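Snack subscription box, 30 dollars a month, am I getting ripped off?
Started by virgilio_o, October 2021

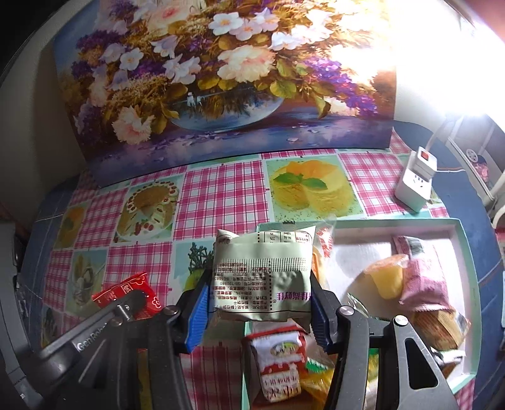
So my sister signed me up for one of these mystery snack boxes as a birthday thing, three months paid, and now it's up to me whether to keep it going. The company is called Illska. It's 30 dollars a month plus shipping and you don't get to pick anything. I'm on my second one and I'm not sold. It's a small, shallow box and most of what's in it is single-serve stuff you'd eat in two bites.

Is anybody here paying for one of these with their own money and happy about it? I want to hear from real customers, please, no referral codes.

Virgilio

---

boyer_basement wrote:

Thirty bucks for that? I can walk into the Asian grocery near me and come out with two full bags for less. These boxes count on you not having a store nearby or not knowing what to look for. What did the first one have in it?

---

virgilio_o wrote:

First one was mostly crackers and some hard candy. One thing I liked, a sesame cookie, and of course there was exactly one of it. I looked for more and couldn't tell which characters on the wrapper were the brand and which were the flavor.

---

petrenko_pantry wrote:

I'll be the one who disagrees. I've had a snack box for over a year (a different outfit, Illetti) and I don't think price per ounce is a fair way to judge it. You're paying for somebody to choose. I would never have bought half of what I've tried. My kids fight over the jelly cups.

That said, I'd want a printed card telling me what everything is. Does Illska put one in?

Francine

---

virgilio_o wrote:

There's a card. It says "assorted treats" and has a cartoon on it. That's the whole card.

---

boyer_basement wrote:

lol. "Somebody to choose." Somebody is grabbing from bulk bags. All of that is sold by the pound.

---

crumbcounter wrote:

Blew up your photo. The pale green one is upside down but the purple lettering is readable, 佳尚好佳, with the registered mark next to it. Try searching that exact text. You can also see GB/T20980 in the small print. GB/T numbers are Chinese national standards, and that one is for biscuits if I remember right. So I'd guess a cookie or cracker of some kind, but check the ingredients before you take my word for it.

Can't help with the red one, too much of it is covered.

---

virgilio_o wrote:

That's more than the company has told me in two emails. Thanks. Any idea on the brown thing under the pink and white wrapper?

---

crumbcounter wrote:

Looks bready. Some sort of little bun or cake maybe? I wouldn't swear to it through plastic. And the yellow one to the left of the pink looks like a jelly cup to me, which should please Francine's kids.

---

petrenko_pantry wrote:

It would! Those go first at our house. Please cut them up if there are little ones around, they're a choking risk.

And boyer, so what if it's from bulk bags? A deli tray is from bulk too. You're still getting a mix. If I buy the pound bag and hate it, I have a pound of it.

---

boyer_basement wrote:

Then you give it away. A pound bag is a few dollars. She could hate every single one and still come out ahead of 30 plus shipping.

What IS shipping, by the way? OP left that out and I bet I know why.

---

virgilio_o wrote:

8 dollars. Yeah. So 38 all in.

---

boyer_basement wrote:

I rest my case.

---

zodanus wrote:

Before you cancel, read the terms. I had Illska last year and they want 14 days' notice ahead of the renewal date or they bill you for the next one. I missed it and got charged for December. Took me a while to get that back and I had to go through my card company. Their customer service was polite and did nothing.

Snacks were okay. Some were close to their date. Check yours.

---

virgilio_o wrote:

Didn't know about the notice, that wasn't in my sister's confirmation as far as I can tell. Going to look tonight.

How do I read the dates? Some of mine have one date and a number of months somewhere else.

---

crumbcounter wrote:

On Chinese packaging the stamped date is often when it was made. Then look for 保质期, that's the shelf life, and add it on. People see a date in the past and throw out perfectly good food.

---

zodanus wrote:

Huh. Then it's possible some of mine were fine. The billing was still garbage.

---

petrenko_pantry wrote:

See, this is what I mean about these reviews. Half the one-star ones are people reading the date wrong.

---

boyer_basement wrote:

And half the five-star ones are people with a referral code. I read 131 of them once when my wife wanted one of these. A lot of them used the same sentence about "a trip around the world in a box."

---

virgilio_o wrote:

Found the terms. Zodanus is right, 14 days. I've sent the cancellation and kept a screenshot. I'll eat what's left and try the grocery with that purple name written on a piece of paper. If the green one is any good I'll post what I paid for a bag.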